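Guidance for Overnight Visitors to Nellitz

Issued by the Office of Arrivals, Clelteo District. To be read before boarding.

1. Travel to the town. Nellitz is reached by the Lendard railcar, which leaves Husar at 6:40 in the morning and arrives before noon. The fare is 160 in either direction. Visitors are asked to buy both tickets at Husar, as the window in Nellitz sells only the outbound fare, and the Office has not been able to establish to what destination.

2. Altitude. The station stands at 2,291 meters. Headache and short breath are common on the first day. Some visitors also report recognizing the street that runs from the station to the square. This passes after a meal. Visitors who can name the shops before reaching them should sit down and drink water.

3. Lodging. Rooms are assigned on arrival by the desk clerk. The Office does not accept requests for a particular room. A visitor who wrote to us in June asked for the back room on the second floor, the one with the green door that sticks. The visitor had not been to Nellitz before and we had not published a plan of the house. The request was declined, and the room was assigned to the same visitor in the ordinary way, by rotation.

4. The evening walk. Residents walk once around the reservoir after supper, and guests are welcome to join them. The path is level and about 400 paces long. Please keep to the left. Residents may address you by a name other than your own. It is considered polite to answer.

5. Correction to the above. An earlier edition of this guidance advised visitors to correct residents in the matter of names. This advice caused distress and has been withdrawn. The visitor from the second floor followed the earlier edition for two evenings. On the third evening an elderly woman stopped at the sluice gate and said that she did not mind what the visitor wished to be called, but that the visitor's coat was still on its hook and would be wanted before the weather turned. The coat was found to fit. There was a railcar ticket in the pocket, Nellitz to Husar, stamped and unused.

6. Lost property. Items left in Nellitz are kept without limit of time. The Office has received questions about the storage fee of 200. This fee applies only to luggage. It does not apply to coats, spectacles, letters, or keys, which are held by the household concerned. Visitors should not be alarmed to be handed a key. It is not necessary to use it the first night.

7. Departure. The return railcar leaves at 2:15 in the afternoon. Visitors should be on the platform ten minutes early with their luggage. The driver will ask each passenger whether they are going away or going home, and will write down the answer. Both answers are accepted and the fare is the same.

The visitor from the second floor reached the platform at 2:05 with one suitcase and the coat. The driver's book for that afternoon has been examined. The question was put and the line beside it is blank. The suitcase went down to Husar, where it was held, and the fee of 200 was charged to it in error and later refunded by mail. The refund was addressed to the visitor's name as given on the booking form. It was delivered in Nellitz the following week and signed for under the other one.

8. Extensions of stay. A stay may be extended at the desk at any hour. No form is required - the clerk will simply move the card from one drawer to the other. Visitors who later wish to have the card moved back may ask, and the clerk will show them both drawers.

The Office wishes you a comfortable journey.
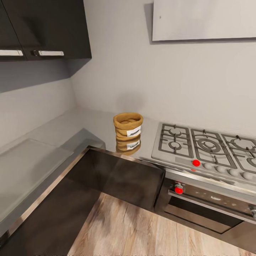
Short Fiction: Travel

Guidance for Overnight Visitors to Nellitz is a complete story. Reprint requests should be made in writing and should state the edition.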